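Stelmont Forums > Workspace and Surfaces > Boards, Markers, Cleaners

Red marker ghosting on a small framed board, plus scuffs on marble-pattern top

greyvein
August 8, 2023
Small whiteboard, Protedstead, the cheap line. It stands on the work table at the back and leans on the wall. No hooks, no tray. The text on it is red dry-erase and was written in July. I want to reuse the board, but red has ghosted on me before: I wiped a test patch on the sister board with a dry felt eraser and got a clear pink outline of every stroke.

Second question, same table. The top is grey with a white marble pattern and it has picked up faint scuffs. They are hard to see against the veining, but visible at a low angle to the light. I don't know if the marks are in the surface or on it.

Cleaner on hand is Drurumari board spray. Cloths are plain microfiber. No solvents stronger than isopropyl in this room, please.

tackrag
Reply 1
What is the board face? Painted steel, melamine and enamel all behave differently. Melamine is the usual one at that price and it's the one that ghosts. Try a fridge magnet on it. If the magnet holds, melamine over fiberboard is out.

greyvein
Reply 2
Magnet does not hold. So melamine, or a film over something.

tackrag
Reply 3
Then assume the coating is thin. Order of work:

1. Dry microfiber, light pressure. Takes off the loose pigment so you don't push it around when it gets damp.
2. Write over the old strokes with a fresh black dry-erase marker, wait a few seconds, wipe. The solvent in the new ink lifts the old.
3. Isopropyl on a cloth for what's left. Put it on the cloth and keep it off the frame.
4. Plain water, then dry.

Skip step 2 if the marker is nearly dry. It makes things worse.

low_nap
Reply 4
I disagree with step 2. Black over red on melamine gives you a grey smear inside a pink outline if the coating has any micro-scratches, and a cheap board wiped with dry felt will have them. Go straight to isopropyl, 2 passes with a clean cloth face each time.

Also, Drurumari spray leaves a film. It's fine on enamel. On melamine the next marker beads up on it for the first day or so.

tackrag
Reply 5
I've used the overwrite method on melamine for years without a grey smear. You have to wipe before the new ink sets. People let it sit for 20 minutes because they read that somewhere.

Agree on the film, though.

low_nap
Reply 6
Then we have used different melamine. I'd still test it in a corner first.

edgebanded
Reply 7
Nobody has asked about the frame. If it's painted or stained, alcohol can pull color out of it, and the color ends up on your cloth and then on your board. A strip of low-tack tape along the inner edge solves that. Can you post the board where it stands? I'd like to see how it's leaning as well. A board on a smooth top with no stop in front creeps forward at the bottom.

greyvein
Reply 8
Board at the back, with the tabletop in front of it. Frame is the orange-tan one. The lean is slight. Your point about creep is fair, there is nothing holding the bottom edge apart from friction.
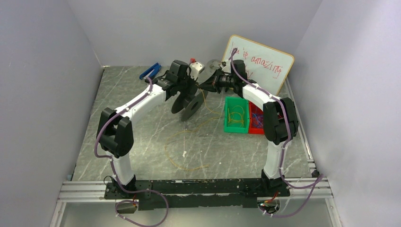

edgebanded
Reply 9
Two things.

The lean is slight enough that I'd worry more about it tipping forward than sliding. Put two clear rubber bumpers under the bottom edge and a dot of removable putty behind the top rail where it meets the wall. Test the putty somewhere out of sight first. A plain light wall like that back one shows a grease spot easily.

On the frame, tape it before using alcohol. I can't tell from here if that color is stain, paint or bare wood, and it costs nothing to assume the worst.

low_nap
Reply 10
For the scuffs: damp cloth, one drop of dish soap, wipe along the veining, dry, then look again at a low angle. If they go, they were transfer. If they stay, run a fingernail across. If it catches, that's a scratch and no cleaner will help.

Do not use a melamine foam block on a patterned top. It is an abrasive. It will take the scuff out and leave a dull patch that is more obvious than the scuff was.

tackrag
Reply 11
Foam is OK on a matte top if you go lightly. On satin or gloss, no.

low_nap
Reply 12
It's OK on matte until the matte turns shiny. I've seen that too.

pinhole_ray
Reply 13
If the scuffs turn out to be permanent, Phelan 411 is a clear cover film that goes over printed tops. I have had it down on a bench for 9 months. It hides light scratches fairly well and it peels off clean if you warm it first. Seams are visible, so buy the wide roll. It adds some glare under overhead light.

Unrelated, but the red reads fine from this distance. "You're amazing" on two lines is about the right amount of text for a board that size. I would photograph the lettering before wiping, so you can match it when you rewrite it.

greyvein
Reply 14
Results so far.

Scuffs: dish soap took off most of them. The rest don't catch a fingernail. Leaving those alone, no foam.

Board: have not wiped it yet. I ran both methods on the sister board. Overwriting left a faint grey haze, which isopropyl then removed. Isopropyl alone needed three passes and left a trace of pink in the thickest strokes. So I'd call it a draw, with overwrite first and alcohol second coming out slightly ahead.

Bumpers are on order.

tackrag
Reply 15
That is the order I posted.

low_nap
Reply 16
With the haze I said you'd get. Use black or blue for the next message and you can skip all of this.

edgebanded
Reply 17
Did the tape lift anything off the frame on the sister board?

greyvein
Reply 18
No. Slight color on the cloth in one corner where I missed a bit with the tape, so it does bleed. Tape stays in the procedure.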